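드라마 '바흐(Bach)' 시즌 3에서 하차한 외과 과장, 다시 나오나요?

작성자: 프린다둠사랑
등록일: 12/01/2020

안녕하세요, 눈팅만 하다가 처음 글 올려봅니다. 의학 드라마 바흐 정주행 중인데요, 회사 동료가 하도 재밌다고 해서 시작했다가 지금 생활이 엉망이 됐어요 ㅠㅠ 어제도 새벽까지 보다가 출근해서 오전 내내 졸았습니다.

제가 지금 40화까지 봤거든요. 근데 에이노 파르타넨(Eino Partanen)이 연기하는 외과 과장이 갑자기 사표를 던지고 나가버리는 거예요! 복도에서 가운 벗어서 간호사실에 올려놓고 그냥 걸어 나가는데, 음악도 없고 대사도 없고... 저는 당연히 다음 화에 돌아올 줄 알았죠. 그런데 다음 화에는 이름도 한 번 안 나오고, 그다음 화에는 사무실에 벌써 새 과장이 앉아 있더라고요. 너무한 거 아닌가요. 제가 이 드라마를 보는 이유의 절반이 그 사람인데요.

그래서 궁금한 게 몇 가지 있습니다. 우선 이 배우가 나중에 다시 나오는지, 나온다면 몇 화쯤인지요. 스포일러는 괜찮아요. 진짜로 괜찮습니다. 오히려 알고 봐야 마음이 편할 것 같아요. 그리고 어디선가 스핀오프인 '유네크(Juneck)'로 옮겨 갔다는 댓글을 봤는데 이게 맞는 말인지, 맞다면 바흐를 다 보고 나서 유네크를 봐야 하는지 아니면 중간에 끼워서 봐야 하는지도 알고 싶어요.

참고로 저는 자막판으로 보고 있고요, 더빙판은 1화만 틀어봤다가 과장님 목소리가 너무 젊어서 껐습니다. 혹시 더빙판은 편집이 다르다는 얘기도 있던데 그것도 아시는 분 계시면 부탁드려요. 미리 감사합니다!

나타웃 찬타라스리 (Nattawut Chantharasri)

저도 그 장면에서 리모컨 던질 뻔했습니다 ㅎㅎ 반갑네요. 태국 사람인데 한국에 오래 살았고, 바흐는 본방 때부터 따라간 사람이라 아는 대로 적어볼게요. 맞춤법 틀린 거 있으면 봐주세요.

스포일러 괜찮다고 하셨으니까 바로 말할게요. 다시 나옵니다! 다만 좀 오래 기다리셔야 해요. 91화 마지막 장면에서 응급실 문이 열리고 뒷모습만 나오는데, 걸음걸이만 봐도 누군지 압니다. 대사는 그다음 화부터 있어요. 제가 그날 소리를 질러서 아내가 방에서 뛰어나왔어요.

유네크로 옮겨 갔다는 것도 맞아요. 정확히 말하면 하차한 다음에 바로 간 건 아니고, 중간에 공백이 꽤 있습니다. 유네크는 같은 도시에 있는 응급 구조대 이야기라서 병원 쪽 사람들이 가끔씩 넘어오는데, 과장님은 처음에 손님처럼 한 번 나왔다가 두 번째 시즌부터 고정이 됩니다. 여기서는 성격이 조금 달라요. 바흐에서는 수술실에서 사람을 막 잡아먹을 듯이 굴었잖아요, 유네크에서는 현장에 나가서 자기보다 한참 어린 구조대원한테 혼나고 그럽니다. 저는 처음엔 이게 싫었는데 보다 보니까 정이 들더라고요. 특히 폐쇄된 터널에 갇히는 에피소드는 꼭 보셔야 합니다. 두 사람이 한 시간 내내 거의 앉아서 말만 하는데 하나도 안 지루해요. 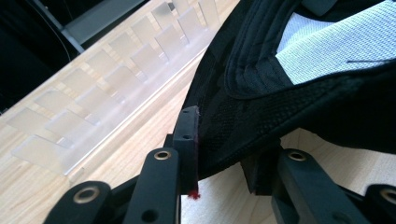
보는 순서는 사람마다 말이 다른데, 저는 중간에 끼워서 보는 걸 추천해요. 바흐를 90화까지 보고, 유네크 첫 시즌을 보고, 다시 바흐 91화로 돌아오는 거죠. 그러면 응급실 문 열리는 장면에서 그동안 어디서 뭘 하고 지냈는지 다 알고 보게 되니까 느낌이 완전 달라요. 반대로 바흐를 끝까지 다 보고 유네크로 가면, 과장님이 살아 있는 거 뻔히 아는데 터널 에피소드를 보게 되니까 긴장이 반으로 줄어듭니다. (아 이것도 스포일러네요. 죄송합니다... 그래도 괜찮다고 하셨으니까 안 지울게요)

아 그리고 왜 하차했는지도 궁금하실 것 같아서요. 팬들 사이에서는 제작진이랑 싸웠다는 소문이 오래 돌았는데, 파르타넨 본인이 나중에 인터뷰에서 연극을 하고 싶어서 나간 거라고 했습니다. '스킨디크(Skindik)'라는 작품으로 극장 무대에 섰고, 그게 생각보다 길어져서 복귀도 늦어졌대요. 저는 그 공연은 못 봤고 짧은 영상만 봤는데, 수염을 길러서 처음엔 못 알아봤어요.

더빙판은 제가 안 봐서 잘 모르겠습니다. 그건 다른 분이 알려주시면 좋겠네요. 아무튼 40화면 이제부터 한참 재밌을 때예요. 새 과장도 너무 미워하지 마세요, 나중에 괜찮은 사람입니다!

밤샘간호사

위에 분이 거의 다 쓰셨는데 더빙판만 덧붙일게요. 편집이 다른 게 맞아요. 자막판은 전체 141화고, 더빙판은 방송 시간 맞추느라 두 화를 붙이거나 뒷부분을 잘라서 화수가 아예 안 맞습니다. 그래서 91화라고 해서 더빙판 91화를 틀면 엉뚱한 게 나와요. 저도 그래서 한 번 낭패 봤거든요. 과장님 돌아온다길래 치킨까지 시켜놓고 틀었는데 병원 체육대회 에피소드가 나왔어요 ㅋㅋㅋ 지금처럼 자막판으로 쭉 가시면 됩니다.

그리고 저는 순서는 생각이 좀 달라요. 중간에 유네크를 끼우면 바흐 쪽 인물들 관계를 다 까먹어요. 특히 마취과 선생님이랑 원장 딸 이야기가 그때 한창이라 끊고 다른 거 보면 돌아와서 헷갈립니다. 저라면 바흐를 끝까지 보고 유네크로 넘어갈 것 같아요. 터널 에피소드야 결과 알고 봐도 저는 울었으니까요.

그나저나 직업병이라 한마디만... 그 과장님 수술실에서 마스크 내리고 말하는 거 볼 때마다 속이 터져요. 연기는 진짜 잘하는데 제발 마스크 좀 올렸으면.

하루세편

다시 나와요. 시즌 후반부에. 근데 저는 돌아온 뒤로는 예전만 못하더라고요. 40화 퇴장이 제일 멋있었음.

프린다둠사랑 (작성자)

와 답변 감사합니다!! 나타웃님 글 읽고 소름 돋았어요. 일단 90화까지 보고 그때 가서 유네크로 갈지 정할게요. 밤샘간호사님 말씀대로 마취과 선생님 이야기도 궁금해서 고민이긴 한데, 제가 원래 참을성이 없어서 아마 끼워서 볼 것 같습니다 ㅎㅎ 터널 에피소드가 유네크 몇 화인지만 혹시 아시면 댓글 하나만 더 부탁드려요.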